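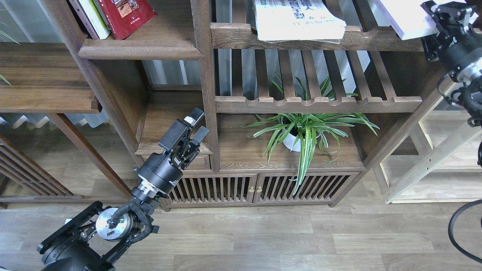

Skollico – Atelier manipulation, équipe bimanuelle

Cahier, 19 août 2020

Tâche : ranger des livres sur l'étagère en bois foncé, avec les deux bras. Programme Rengifo, même version qu'en juillet.

Défaut constaté le matin : le bras gauche s'est arrêté pendant la montée, avec le message « écart de position, poignet ». Le livre était tenu par les deux pinces. Le bras droit n'a pas reçu l'arrêt et il a continué à pousser pendant 300 ms. Le livre a tourné entre les doigts et il est tombé. Pas de dégât sur les pinces, un coin du livre est plié.

J'ai d'abord pensé au câble du bras gauche, parce qu'il fait une boucle autour de l'articulation et qu'il peut tirer quand le poignet tourne. J'ai refait le mouvement à la main, moteurs coupés : le câble reste libre. Ensuite j'ai lu le journal. Le courant du poignet gauche est monté à 980 mA juste avant le défaut, la limite est 400. 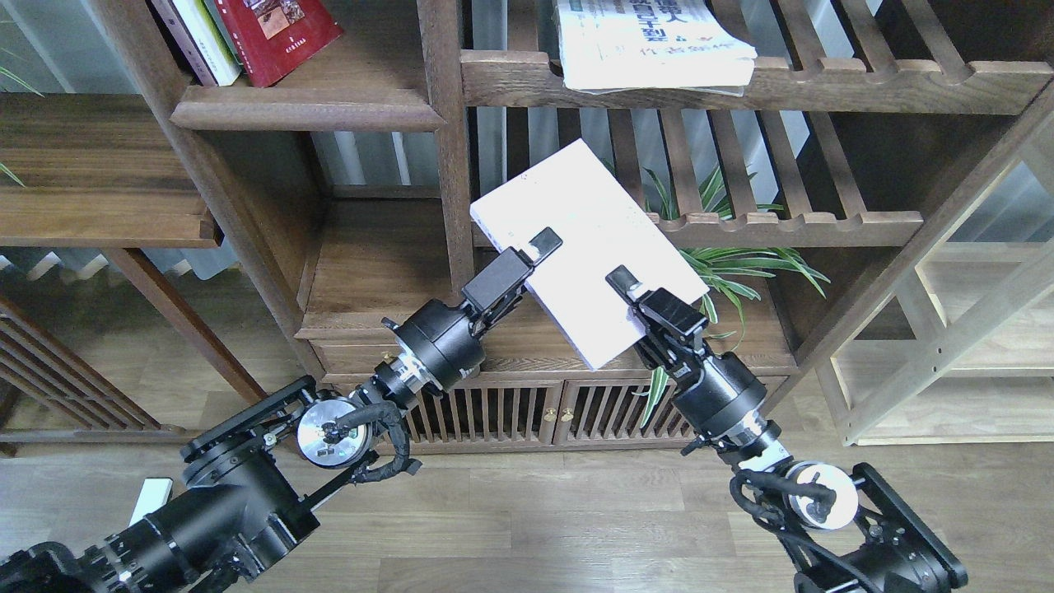

Donc les deux bras forçaient l'un contre l'autre à travers le livre. La couverture est rigide, elle ne pardonne pas un décalage entre les deux trajectoires. Avec un magazine souple je n'ai jamais vu ce défaut.

Plus grave à mon avis : l'arrêt d'un bras doit arrêter l'autre tout de suite. Le module Skuvar transmet le défaut seulement à la fin du cycle en cours. J'ai écrit à Zustbridge pour demander si ce réglage se change – pas encore de réponse.

En attendant :
– vitesse limitée à 68 % pour les deux bras
– une personne garde la main sur l'arrêt d'urgence pendant tout l'essai
– pas d'essai à deux pinces avec un livre rigide 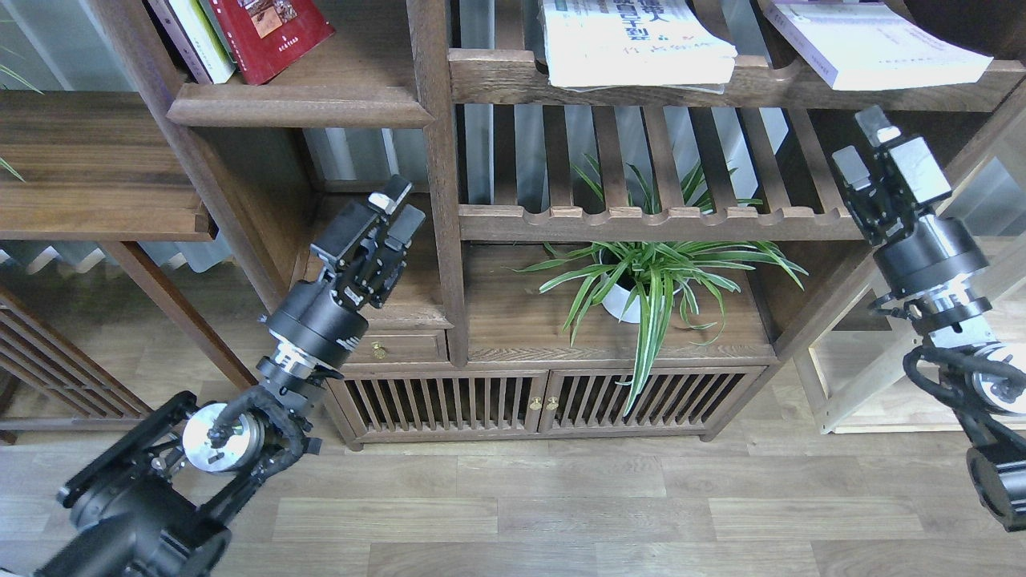 Les deux bras devant l'étagère, pinces ouvertes.

À faire : comparer l'horloge des deux contrôleurs, et refaire le zéro du poignet gauche.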